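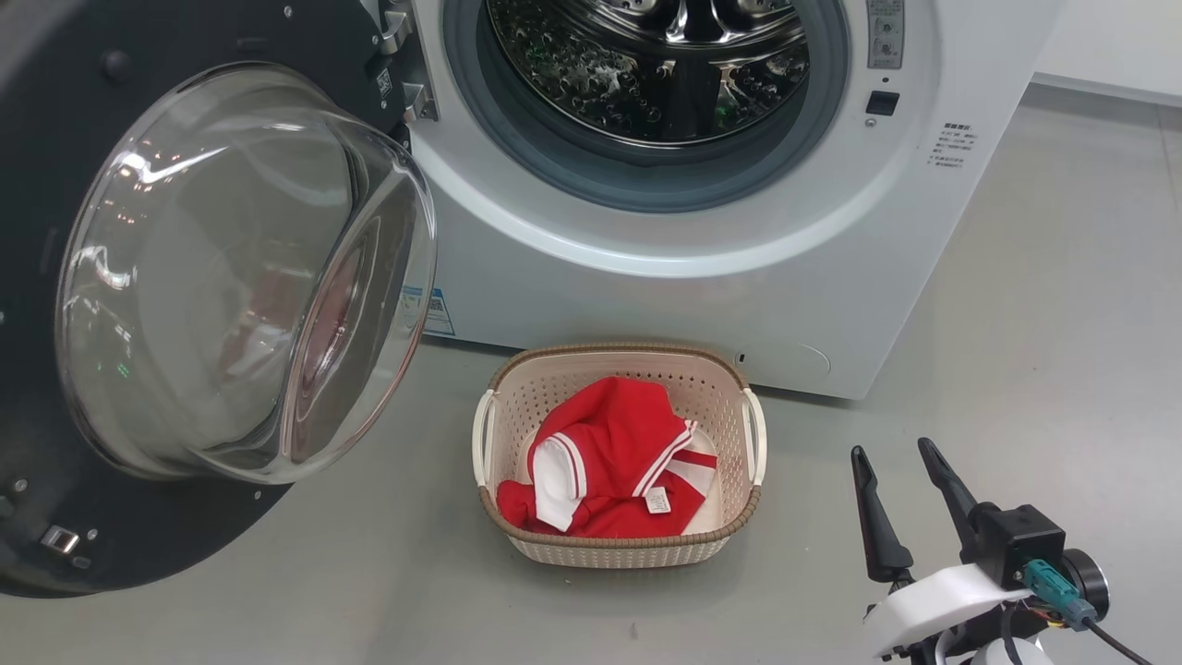 Red top in the basket, washer door open.

My red stuff used to turn everything pink, so I finally worked out a routine (my friend Bukola Akande swears by it too!). Park the basket right up against the washer, open the door all the way and check every care label before anything goes in.

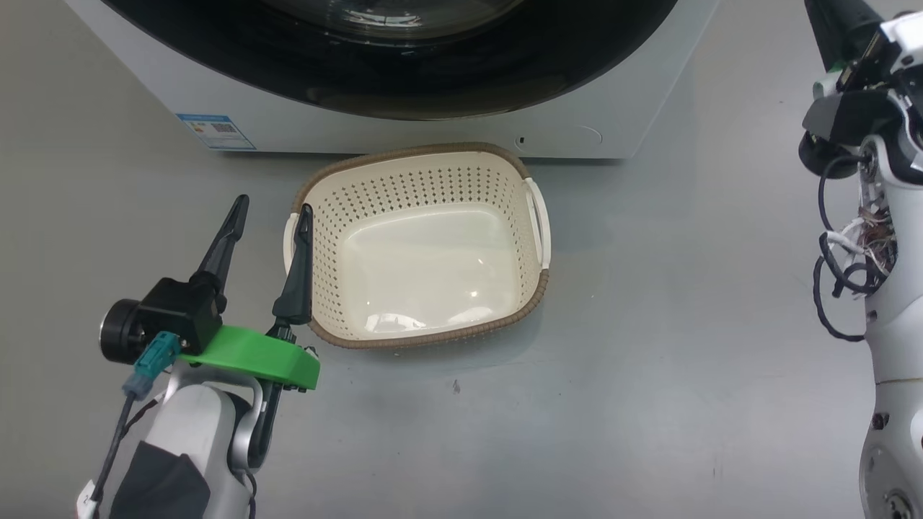

Basket empty, door shut.

Next, look at the dial. I go cold with reds, usually 80 degrees Fahrenheit at most, and I pick a short cycle
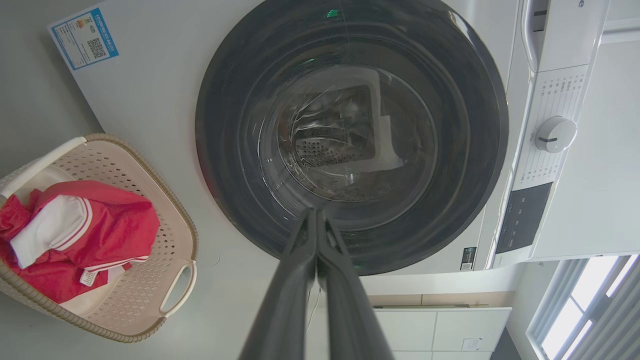
because long ones just wear out the fabric. Mine takes around 57 minutes. Dark clothes can ride along with the reds, but whites wait for their own load.

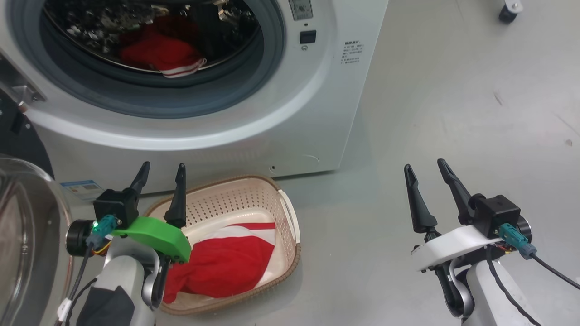 Darks at the back of the drum, red in front.

Run a hand around the rubber seal for stray sleeves, then close it up and hit start. Leave some room at the top, too!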